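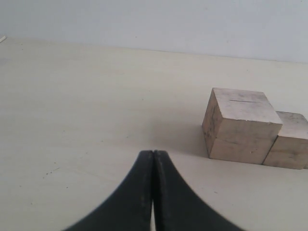

Issue 281

The Long Way Through Hokasthorpe

I read a whole mystery series in order, out loud in places, and mostly in the bathtub

I have always been a terrible series reader. I start at book six because book six was on the cart by the library door. I read the last one because it was new and everybody had it, then I go back for the third because the cover had a lighthouse on it. I once read a trilogy in the order two, one, three and didn't notice until I was telling my sister the plot and she got a very odd look on her face.

So when I tell you I spent most of the past year reading the Hokasthorpe mysteries, all of them, from the first page of the first book to the last page of the last one, please understand that I don't do this kind of thing. I don't alphabetize my spices either.

If you haven't met them, Hokasthorpe is a village on the English coast where far too many people get killed. There's a vicarage, a boatyard, a tea room that changes owners every couple of books (I'll get to that), and a retired schoolteacher who solves the murders while trying to finish a quilt. They're old paperbacks, long out of print for the most part, with those soft tan pages that smell like somebody's attic. The plots are fine. The plots are not why anyone reads them.

I'd read maybe five of them before, in no order at all, starting when I was in high school and babysitting for a family who kept a row of them over the TV. I loved them then without having any idea what was going on. Who was the man with the dog? Why did everyone go quiet when the ferry came up? I figured that was just how British books were.

How it started

Blame Kakakhel. That's the used bookstore in Dodgate, if you're not from our end of the county, the one wedged between the shoe repair and the place that used to be a bank. I stopped in one Monday in March to get out of the sleet. I wasn't going to buy anything. I had just told my husband I wasn't going to buy anything, for the whole spring, and he had been very nice about not laughing.

And on the floor, under the travel section, was a liquor-store box with HOKAS. written on the side in marker. Every one of them! Well, all but two, as I found out when I got home, but at the time I thought it was every one. I sat down on the little step stool and went through the box spine by spine with my coat dripping on the carpet. Some of them had a name written inside the cover in blue ballpoint, and some had prices from a drugstore that closed when I was a kid. I paid for the box and carried it four blocks to the car with my chin holding down the flaps.

My husband asked what was in it. I said research.

Now, the sensible thing would've been to read the ones I hadn't read. But they were all lined up on the dining room floor in order, and there was something about seeing them like that, number one with its awful orange cover at the far left, that made me want to do it right for once. I told myself that if I got bored I could quit at number four. I have quit much better books than these at page 30.

The slow part

I'm going to be straight with you, the first three are slow. The schoolteacher isn't even retired yet in the first one! She's got a class to teach, and there's an awful lot about the heating in the school, and the murder doesn't happen until well past the halfway point. When I picked up number two the quilt hadn't been mentioned once and I started to wonder if I'd made it up.

The quilt comes in on the last page of number three. She finds the bag of scraps in her mother's wardrobe. I had read seven or eight later scenes about that quilt over the years, people teasing her about it, the cat sleeping on it, and I'd never known where the fabric came from. I put the book down on the edge of the tub and just sat there until the water got cold.

That was when I knew I'd be going all the way to the end.

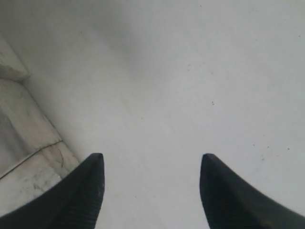 I did try to be organized about it. A friend in my book group is devoted to Gramix, the reading app where you log your pages and it gives you little charts, and she talked me into setting up an account. I lasted a month or so. It wanted to know how many minutes I'd read and what mood the book was, and it kept sending me a cheerful message at 9 p.m. asking if I'd read today, right when I was trying to read. I also accidentally told it I'd finished the same book 4,000 times — I was going for a page number and hit the wrong box — and after that my chart was a flat line with one enormous spike in April, and every suggestion it gave me was for the book I'd supposedly read 4,000 times. My friend thought this was the funniest thing that had ever happened.

So I went back to paper. I have a spiral notebook with a coffee ring on the front, and in it I wrote the title, where I was when I finished, and one thing I wanted to remember. That's all. Some of the entries are no help to anybody. "The fog!!" says one. Another says "he KNEW about the boat," and I couldn't tell you today who he was or which boat. But I can flip through it and I'm back on the porch in June with a glass of iced tea and my feet on the cooler, so I suppose it's doing its job.

What you get when you go in order

Mostly you get the tea room. I promised I'd come back to it.

When you read the books every which way, the tea room is a joke. It's run by two sisters, then by a man with a mustache, then it's closed, then it's sisters again. I thought the author had just forgotten. In order, it's a whole separate story going on behind the murders, maybe a page or two in each book. The sisters fall out. One of them leaves. The man with the mustache rents it and can't bake, and the village eats his terrible scones out of pure kindness for the length of two novels. Then he goes too, and there's a book where she walks past and the windows are soaped over, and it gets a single sentence. And then, in number eleven, the light is on.

I cried over a light in a tea room. The murderer in that book is the pharmacist, and I couldn't have cared less.

You also get the author changing her mind, which I found I liked more than I would have guessed. The church moves. It's at the top of the hill for five books and then it's down by the water, and nobody in the village says a thing about it. The population is given as 300 in the first one and 2,000 in a later one, and considering how many of them have been poisoned by then, that's quite a growth spurt. The vicar's wife has gray eyes and then brown eyes. When I was younger this would have driven me up the wall, and now it feels like hearing my aunt tell a family story, where the car is a different color every Thanksgiving.

And you get tired. I should say that too. Somewhere in the middle, in August, I hit a stretch where I couldn't face one more body in the boatyard. I put the whole thing down and read a big fat biography and two cookbooks. (Yes, I read cookbooks. Cover to cover, in bed.) I worried I'd lost the thread, but three weeks later I picked up the next one while waiting for a pot of beans to cook, and I was still there when the beans were mush.

The two that were missing

Number nine and number fourteen weren't in the box. I got nine from the library through a loan from two counties over, in large print, which made every clue look extremely important. Fourteen was harder. The library couldn't find one. I went back to Kakakhel so many times that they'd start shaking their heads when I was still out on the sidewalk.

You'd think I could have skipped it. A year ago I would've skipped it without a blink! But I'd gotten stubborn. I left number fifteen sitting on my nightstand for most of October with a grocery receipt tucked in it at page one. And then the store called. Somebody had brought in a bag of paperbacks, and there was fourteen, with no back cover and a recipe for pickled beets folded up inside. I've made the beets. They need more sugar.

It's not even one of the good ones, to tell you the truth. It's the one with the hypnotist. But there's a chapter where she takes the ferry for the first time in the whole series, and I finally found out why everyone goes quiet, and I am not going to tell you, on the chance that you're the kind of person who'd carry a box four blocks in the sleet.

I finished the last book on a weeknight, at the kitchen table, with the dishwasher running. She doesn't finish the quilt. I'd been so sure she would. She folds it up with the needle still in it and goes to answer the door, and that's the end of the page and the end of the series. I've gone back and forth on whether the author meant to write another.

The box is in my hall closet now. My sister wants to borrow them, and I've said yes, one at a time, and she has to start with the orange one.

Home Features Books Kitchen Back Issues Subscribe

Reader comments

beetsandbooks
More sugar AND a cinnamon stick. My grandmother's rule. Loved this.

Marsh Road Reader
I read the hypnotist one first, at summer camp, and never picked up another. Are you telling me I started with the worst one?

tubreader61
How do you keep the pages dry? I've ruined so many. My copy of number six is twice as thick as it used to be.

PorchLight
The church moving!! I thought I was losing my mind. I even drew a map when I was twelve and had to erase it. Going to Dodgate on Saturday to see if there's another box.

knitpicky
I think she meant to leave the needle in. I have three quilts like that myself.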